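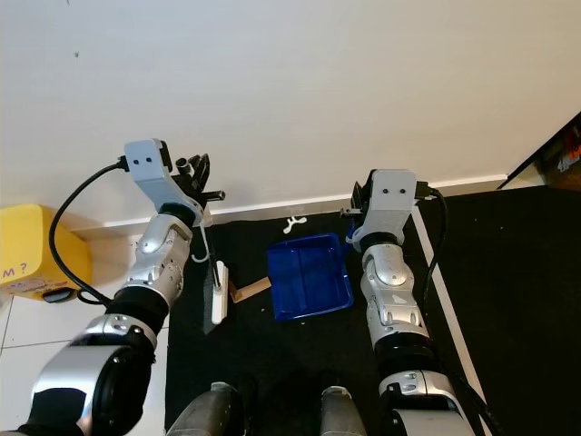
Two robot arms over a floor mat with a blue plastic tray at the Halstead building.

Equipment Plan for Coming Year Puts Grippers and Spares Ahead of a Third Arm

Print this item
E-mail this item

The Halstead Automation Office has completed its equipment plan for the coming budget year. The plan was circulated to department heads in November and is now open to all staff. It covers purchases, service contracts and floor space for the two-arm handling stations at Halstead and at the Drarville annex.

The main decision concerns timing. Several departments had asked that a third arm be added to the Halstead station. After a review of how the present pair is used, the Office has moved that request to the following year. Funds that would have gone toward the arm will pay for grippers, cables and a proper stock of spare parts. Departments that submitted requests based on a third arm will receive a revised form and may resubmit without losing their place in line.

Use of the current equipment

The Halstead station was in use for 298 scheduled sessions during the past year. Another 91 sessions were requested and could not be held. Of those, 70 were lost while the station waited for a replacement part. The remainder were lost to scheduling conflicts between departments, a matter the Office is handling separately through the shared calendar.

These figures weighed heavily in the final plan. A third arm would have drawn on the same small shelf of spares and would have shared the same power and cable supply. The Office concluded that it would have sat idle for many of the same days.

Grippers and cables

Work at the stations now includes handling small household and workshop items on a floor mat, with both arms reaching toward the same area. Trays, paint tools and flat pieces of various shapes call for different finger lengths, and the present grippers were bought as matched pairs with a single finger type. The plan provides for a second set of fingers for each station and for mounting plates that allow a change between sessions.

Cables are listed as a separate budget line for the first time. In past years they were charged to general supplies, which made it hard to tell how often they were replaced. Departments should no longer order cables on their own accounts. Requests go to the equipment desk, where a record will be kept by station and by arm.

Supplier and service terms

Quotations were received from two suppliers. The Office has recommended Usuga for grippers and mounting parts, subject to final approval of the contract. The Usuga quotation was higher on unit price but included delivery of spares to both sites and a fixed charge for repair visits. The competing quotation left repair visits to be billed by the hour, and the Office was unable to set a dependable figure for that cost.

Service coverage for the arms themselves continues under the present agreement with Brindidance. That agreement runs through the end of the budget year. A decision on renewal will be made after the midyear review, and department heads will be asked for comments before then.

Floor space and materials

No construction is planned. Floor mats and boundary tape will be replaced as they wear, and the cost will be charged to the site. Departments remain responsible for the objects they bring to a session. The Office asks that paint tools, trays and similar items be supplied in duplicate where possible and listed on the session request. Items left at a station after a session will be moved to storage and held until the end of the month.

The Drarville annex will receive its new gripper fingers after Halstead, once the mounting plates have been checked on the first station. Session times at Drarville are not expected to change during the installation. Halstead users should plan for mornings only during the week of the changeover, with the station reopening to full use at 1 p.m. on the final day.

Next steps

Comments on the plan may be sent to the equipment desk at either site. Department heads who wish to propose a change in spending should attach a quotation and state which line of the plan would be reduced to pay for it. The full plan, including the spare parts list, is available at the front desk in both buildings.

Print this item
E-mail this item

Recent Items

Shared Calendar Rules for Halstead and Drarville
Revised Session Request Form Now Available
How to Report a Damaged Cable
Storage Room Hours at the Drarville Annex
Notes From the Midyear Budget Review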